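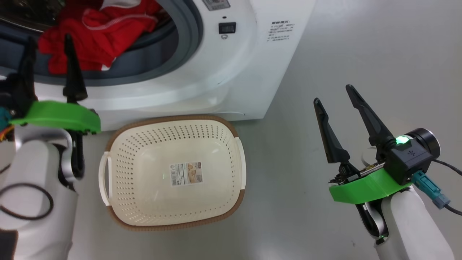

Laundry task – collection FAQ

For operators on the Gristeo laundry set. Short answers, read before your shift. Updated in August, ask in the Skiltstead channel if something's missing.

What counts as one episode?
Start pose to end pose. Press record with both arms at home, stop when they're home again. Anything before or after gets trimmed, so don't fuss over it.

How many do we need?
2,000 for the washer task, all variations together. Target per shift is 22 good ones. Good ones, not total.

I dropped the garment. Delete it?
No. Keep going, pick it up, finish. Mark it "recovered" in the log. Recoveries are useful and we're short on them. If it lands somewhere the arms can't reach – stop, mark "failed", reset.

How long should one take?
Under 200 seconds. If you're way over, something's off with the setup. Check basket position first.

Can I fold or straighten the clothes between takes?
Please dont. Crumple them, turn them, change where they sit in the drum. If every start looks the same the policy learns that one start and nothing else.

Wrist view or head view, which one matters?
Both. Scrub through both before you submit. Fingertips should be visible in the wrist view whenever you're near the door. 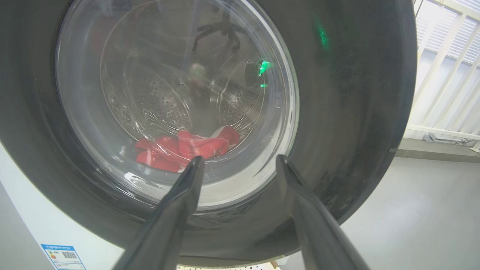
Wrist view at the washer door, red garment low in the drum.

Reflections on the glass – is that a reject?
No. Glare stays in. Only reject if the stream freezes or goes black.

What do I write in the language field?
One plain sentence, what you did. "Take the red clothes out of the washer and put them in the basket." No "robot", no "arm", no times. Vary the wording a bit every 30 episodes or so it gets stale.

Do Brasberg and Abdelaziz episodes go in the same folder?
Seperate folders, same naming. Merge happens later, not your job.

Gripper feels laggy?
Stop recording. Restart the teleop session, do one throwaway take, then carry on. Don't submit laggy ones, the timestamps drift and the whole batch has to be rechecked.

When's the upload cutoff?
6 pm. Later than that goes in the next batch.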